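From: Noemi Bortolotti
To: tape-and-drone list
Subject: Re: the Hodov reissue, and which side to start with
Date: 2022-05-14

Hello all, and a special hello to the new people who have been introducing themselves this week. It does my heart good to see so many of you asking about old cassettes.

Mudaliar wrote:

> I finally got my hands on the Hodov reissue, the double one, and I have
> to admit I'm a little lost. I came to it from the Zuditz singles, which
> are all short and have a beat you can hold on to. Side one of this thing
> is twenty minutes of what sounds like a refrigerator thinking. I don't
> mean that as an insult, I quite like my refrigerator. But is there a way
> in? Should I start somewhere else? And does anyone know if the hiss on
> the second disc was on the original tape or if my copy is bad? A friend
> told me to send it back and I'd hate to do that if it's supposed to
> sound that way.
>
> Also, are the Skandia nights still going? I'm moving closer in the fall
> and would love to have somewhere to go.

Mudaliar, please don't send it back! The hiss is on the tape. It was on my cassette, it was on the cassette my brother dubbed from mine, and it was louder still on the one I made for the car. I'd be sad if they had scrubbed it off, to tell you the truth. There's a spot near the end of side three where the organ drops out and the hiss is all you have left for a good long stretch, and when the organ comes back in a half step lower I still get the shivers, and I've been playing that record since I was living over the bakery and had to keep the volume down until the ovens were going.

As for a way in, I'd say skip side one for now. I know that's heresy to some of you (hello, you know who you are) but I've lent this album to a lot of people over the years and the ones who began at the beginning mostly gave it back to me the next day with a polite smile. Begin with side four. It has that slow pulse under it, a sort of thump with the front end filed off, and if you like the Zuditz singles you'll hear right away where they got the idea. Zuditz sped it up and put a voice on top, but it's the same thump. Then go to side two, which has the bells. Then three. Save side one for a night when you're doing something with your hands, shelling peas or mending or whatever you do, and let it go on in the room. I think you'll find that your refrigerator has more on its mind than you gave it credit for.

One practical thing. If your turntable has a pitch slider, check that it's sitting at zero. I spent the better part of a winter believing the reissue had been cut too fast and wrote a rather cross letter to the label, and then my nephew came over and moved the slider back with one finger. I've since apologized to them. They were very nice and sent me a sticker.

The booklet is worth your time too, though the print is tiny. The long essay is mostly about the room they recorded in and how they got the organ up the stairs, and it hardly says a word about the music, and I like it all the better. There's a passage about leaving the windows open during the third session and having to decide whether to keep the sound of the street. They kept it. You can hear a truck on side two if you know when to listen, just after the second run of bells, and I'm not going to tell you more than that because finding it yourself is half the fun.

Now, Skandia. Yes, the nights are still going, and yes, you must come! We moved from the front bar to the upstairs room last October, and the sound is so much kinder up there. The old room had a low ceiling and everything below a certain note just turned to soup. Upstairs you get the bottom end properly, and there are couches, and the stairs aren't bad if you take them slowly. We had 54 people at the last one, which for an evening of mostly beatless music in a town this size made me want to hug every one of them at the door. I did hug several.

The format is the same as ever. Two live sets, a break for tea and whatever somebody has baked, and then an hour where people put on a record they've brought. Please keep your pick under ten minutes. We had a gentleman bring a piece that ran the whole hour, and it was lovely, but the people after him had carried their records across town in the rain and I felt just awful.

I've put my write-up of that evening on my page, and I'll paste the top of it in here for those of you who can't get the page to load. I know it's been fussy. 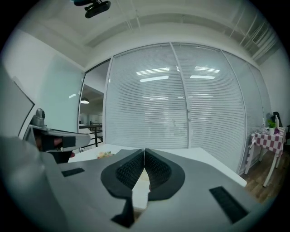 Reading time: 2 min

Skandia, upstairs, second spring evening

The first set was a duo with a pair of small synthesizers and a reel of tape running between two chairs. They started so softly that people were still talking, and then the talking thinned out by itself, and there was a low hum that seemed to come up through the couch. I closed my eyes for most of it. Toward the end one of them began slowing the tape with a thumb and the whole chord sagged and came back, sagged and came back, and a baby in the back row laughed out loud at it. Best review of the night.

The second set was louder and had drums in it, big crumbly ones, and a voice reading bus timetables in a language I don't speak. I wasn't sure for the first few minutes. By the middle I was sure. If they ever press it I'll be first in line.

(The rest is mostly thank-yous and a list of who brought what cake.)

Mudaliar, write to me off list when you know your moving date and I'll save you a seat near the left speaker, it's the good one. And if anyone has a spare copy of the second Hodov cassette, the one with the green label, I've been looking for it for years and would happily trade doubles or bake something.

Warmly,
Noemi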